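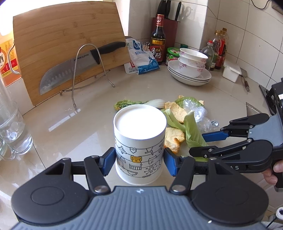 Coffee with the owner of Fisside

I got to Fisside just after the morning rush, and the owner was already wiping down the counter and talking before I'd found a stool. She opened the place in January with 40 seats and a loan she still doesn't like to discuss (I tried!).

"We sell 300 drinks on a good day," she told me. "People think it's all lattes. Half of it is plain drip."

Her beans come from Bhat, a small roaster over in Dultmont, and she drives out to get them herself. I asked if she ever takes a day off. She laughed for quite a while.

"Mondays, sort of. I do the ordering."

What does she drink at home? "Tea," she said, and made me promise to print it. Then the door opened and she was off again, asking a guy about his dog.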